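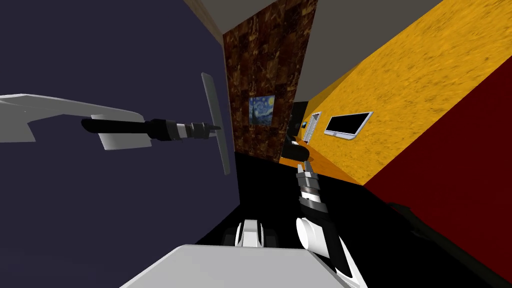 Chapter 8 looks at simulation kits, the packages a shop buys so it can practice with a two-armed robot before the real machine is delivered. We will use one kit throughout, the Lomum trainer, sold by Barbier. It costs $3,000 per seat and comes with 18 rooms. Walls are plain blocks of color or simple textures such as brown marble, and a room may have a print of The Starry Night on the wall. The arms are drawn in more detail than the room, down to the rings at the wrist.

Before starting the exercises, install the kit and open the first room. Set the view to the robot's own position and leave it there — the wide view bends straight walls, and you need to get used to judging reach in it. Move one arm at a time.

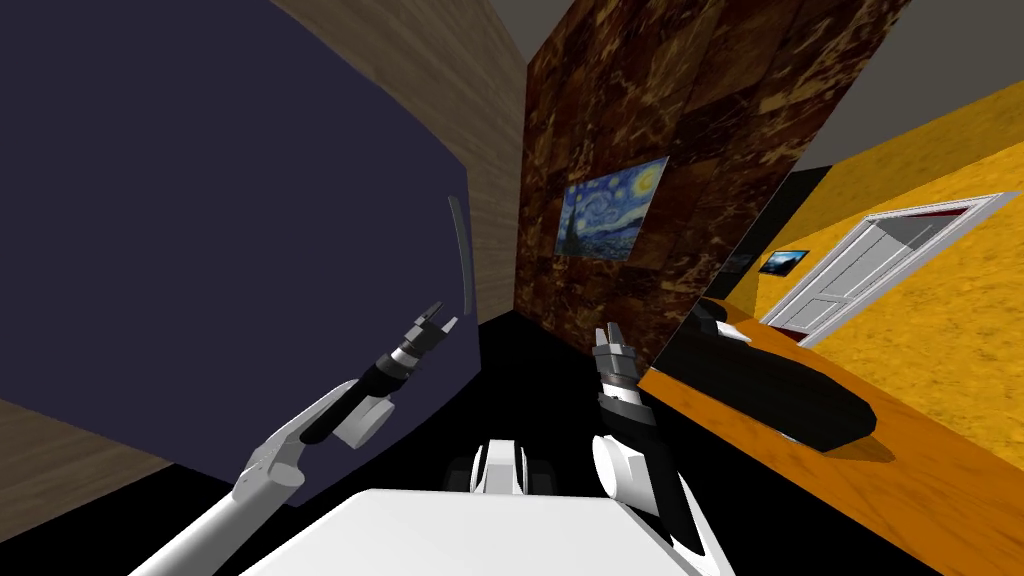 8.1 Choosing a gripper

The kit has 2 gripper models, both made to match Drostex hardware. Students should begin with the parallel-jaw model. Its fingers stay easy to tell apart from the housing in the wrist view, even against a dark background. Open and close it with nothing between the fingers until the controls feel familiar.
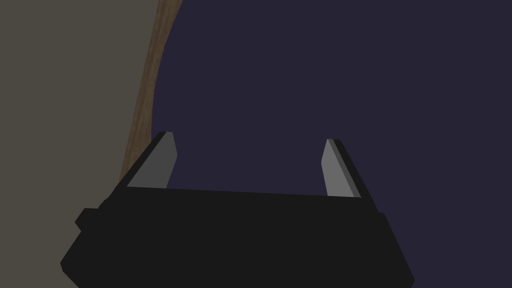

Vasco Ramalho wrote to us after the last edition that the kit is good for teaching reach but weak on contact, and that his class at Narnier moved to real parts by the second month. Section 8.4 takes up his point and compares grip force settings.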